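Movies & TV > Versions and cuts

Two versions of Cliller with different running times, which one did I see in the theater?

tallowfield
Posted 08/03/2024

I saw Cliller when it came out, at the Makhubela, in the big room with the 822 seats. I liked it a lot and I have been meaning to watch it again with my wife, who has never seen it.

We have Trekley at home, and they have the movie listed twice. Same title, same year, same poster. One says 100 minutes and the other one is longer. The descriptions are word for word the same. Neither one says "theatrical" or "extended" or "director's cut" or anything like that.

I started the longer one and I'm fairly sure there was stuff in it I had never seen. There is a long part early on where the older brother drives out to the ferry office and argues with the clerk over the tickets. I don't remember that at all. But I also might have forgotten it, since it doesn't go anywhere. I stopped it there and haven't gone back.

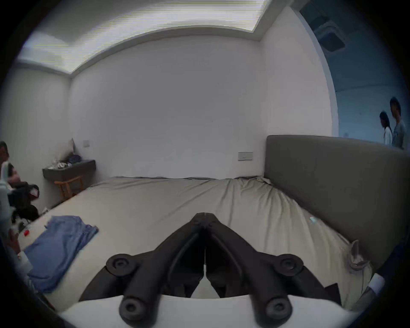

Bed with a grey headboard and a beige fitted sheet

What I would like to know is which of the two is the one that played in theaters, and whether the longer one is worth it for somebody seeing the movie for the first time. I would also like to know if the ending is different. I remember it ending on the dock with no music. A friend at work saw it on cable and says it ends in the kitchen with a song playing, and now neither of us is sure.

I tried the help chat on Trekley. They told me to clear the cache in the app.

Edit: I'm in the US, if that matters for the catalog.

marginal_reel

The 100 minute one is the theatrical cut. The longer one is what Curnar put out on disc the following October. It was called the "complete version" on the box, but Trekley dropped the label when they added it, so now they look like the same thing.

The ferry office scene is only in the long version. You didn't forget it. Other things that are only in the long version, going from memory:

The phone call before the opening titles. In the theatrical cut the movie opens straight on the road.

A second visit to the aunt's house, where she says she won't sell. In the theatrical cut you find this out from one line in the car.

A longer version of the dinner, mostly more of the neighbor talking.

A short scene of the younger brother by himself at the school. No dialogue.

The endings are where people get mixed up. Both versions end on the dock. The kitchen comes right before the dock in both of them, and that's where the song is. When it ran on cable they cut it off after the kitchen and started the credits there, I assume to fit the time slot. So your friend saw what they say they saw, but it's a TV edit and you can't get it on Trekley or on disc.

For a first viewing I would pick the theatrical cut. The aunt scene in the long version gives away what happens with the house much too soon. After that, try the long one on your own some night if you're curious. The school scene is good.

One way to tell them apart without trusting the listed time: start it and look at the first shot after the Curnar logo. If it's a road, you have the theatrical cut. If it's a hand picking up a phone, you have the long one. I would do this check, because the two listings have been swapped at least once that I know of.

popcorn_lid

long one is better imo. watched it 2 times. the short one feels rushed and you don't get why the brother is so mad

also are you sure you saw it at the Makhubela? I thought they only had it in the small room

tallowfield

Big room. It was the first week. They moved it to the small room after that.

Thanks, marginal_reel, this is what I needed. I checked the first shot and the listings are the right way around at the moment. The kitchen explanation makes sense too and I'll pass it on.

gatefold_h

Adding a bit on the picture quality, since nobody has brought it up and it may decide things for you.

The movie was partly shot on 70 mm, mainly the water scenes. In the theatrical cut on Trekley those scenes look very good. In the long version the added scenes come from a different transfer and they don't match. The ferry office is softer and the color leans green. The second visit to the aunt is the same way. On a small screen you may not care. On a large TV it's easy to see every time it goes from one to the other.

The disc of the long version is somewhat better, but the added scenes are still a little off next to the rest. I have never seen it fixed in any release.

The sound is also different. The theatrical cut is quieter in the first half and then the storm is very loud. The long version was evened out. If you have people asleep in the next room, the long version is easier to live with. I ended up turning on the night mode on my receiver for the theatrical cut and that took care of most of it.

I agree with marginal_reel on which one to show your wife. I don't agree about the dinner. The extra part with the neighbor is the funniest thing in the movie and I miss it whenever I watch the short one.

Follow-ups on this thread

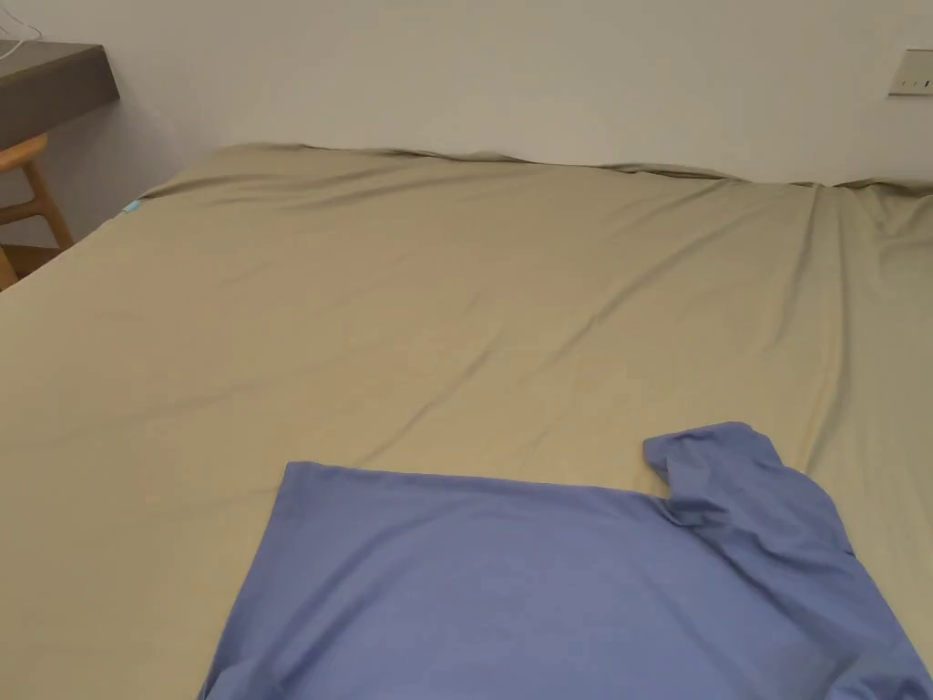
Does the disc have both versions on it, or just the long one?
(asked by oddlot_vhs)

The first disc release had only the long version. The later one, with the blue spine, has both, and you choose from the main menu before the movie starts. Check the back of the case for two running times before you buy a used copy.
(reply from marginal_reel)

oddlot_vhs
Got it, thanks. The one at my library has only one time on the back, so I guess that's the first release.

gatefold_h
The commentary track is on both releases, but it only plays over the long version.

tallowfield
We watched the theatrical cut last night. It ends on the dock, no music, same as I remembered. She wants to see the dinner scene now, so we'll probably put on the long one next. Marking this as solved.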